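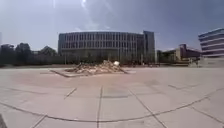

The rubble bed on the plaza, with the white sphere resting near the top of the heap.

Search the newsletter Search Go Advanced

Good habits for the open plaza: what the Wullis drivers agreed on this month

Several of you have written to ask when we were going to put our outdoor driving rules somewhere people could find them, and you were right to nag. They have been living in three different message threads and on the back of a battery checklist, and new members have had to pick them up by getting them wrong in front of Adel, who is very kind about it but does have a way of sighing. So one Saturday in August a good bunch of us sat down with cold drinks and wrote the things out properly, and then we argued about the wording for most of the afternoon, as you would expect from this group.

The first rule is the one everyone already knows and still skips: walk the route before the robot drives it. Walk all of it, in both directions, in shoes you don't mind getting dusty. You are looking for joints that have opened up, loose grit, drain covers and anything the wheels might climb onto. Write down what you find in the run log, even if it was in the log last time, and put your name next to it. Bahman Taheri keeps the logs in order for us and he would much sooner read the same note 62 times than guess whether anyone looked.

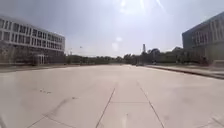 The long stretch between the two buildings, with a few dark specks and a faint curving scuff on the left.

Marks on the paving came up more than anything else, and I'll admit I was one of the people who brought them up. We now ask that you note marks at the start of a session and again at the end, so that we can tell the property office plainly which ones are ours. If a mark is ours, we say so and we come back with a brush. If we don't know, we write "don't know" and leave it at that. Please don't guess! A wrong guess in the log is much harder to tidy up later than a blank line.

Speed was the next topic, and it took a while. The Uvar base can go a good deal faster than any of us can jog, and a big empty run of concrete is very tempting. We settled on walking pace for any session where the person holding the stop button is on foot. That person does nothing else. They don't hold the tablet, they don't chat on the phone, and they don't take over the driving "just for a minute" while somebody fetches water. If the stop button person needs a break, the robot stops and has a break too.

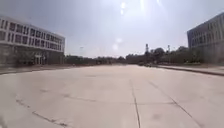

Joints in the slabs. The left-hand one is darker and more patchy than its neighbors.

Adel Metwally made a good case for a short paragraph about joints, and it went in nearly word for word. Cross them as squarely as you can. Don't run a wheel along one to see what happens, and if the sealant looks worn, pick another line and make a note of it. He also asked that planned routes stay 2 meters clear of any curb, which a few of us thought was fussy until we remembered how little warning you get when a wheel starts to drop. It's in.

Then we came to glare, which I had thought would be a quick one. With the sun high and the ground this pale, pictures wash out and distant things lose their edges, and a small dark shape at the far end could be nearly anything. The rule we wrote is that anything you can't identify gets treated as a person until someone has walked close enough to say otherwise. That goes for the software as well as for us – if Milo's detector reports a low score on something far off, we slow down.

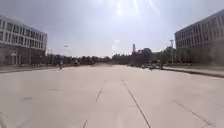

Looking toward the trees and the tower, with small figures in the distance on both sides.

People have the right of way, always and from every direction. It's their plaza. When someone is walking toward the robot's path, we come to a full stop well before they have to wonder about it, and we stay stopped until they are past. If they come over to talk, wonderful, talk to them, but with the motors off. Kordestani has offered to print some cards with our contact address for anyone who wants to know more or who has a complaint to make.

The full sheet has 5 sections and fits on two sides of paper. Copies are in the blue folder with the spare batteries, and I'd ask everyone to read it through once before their next session and initial the back page. If something in it strikes you as daft, tell me or Bahman and we'll look at it again at the next meeting. We did leave the question of evening runs open, as we couldn't agree on lights, so for now please pack up before dusk.

Shared 62 times
5 comments

Recent items
Battery storage over the summer
Milo update: what changed in the detector
How to fill in a run log that Bahman can read
Wanted: a second stop button for the Uvar base
Notes from our last members' evening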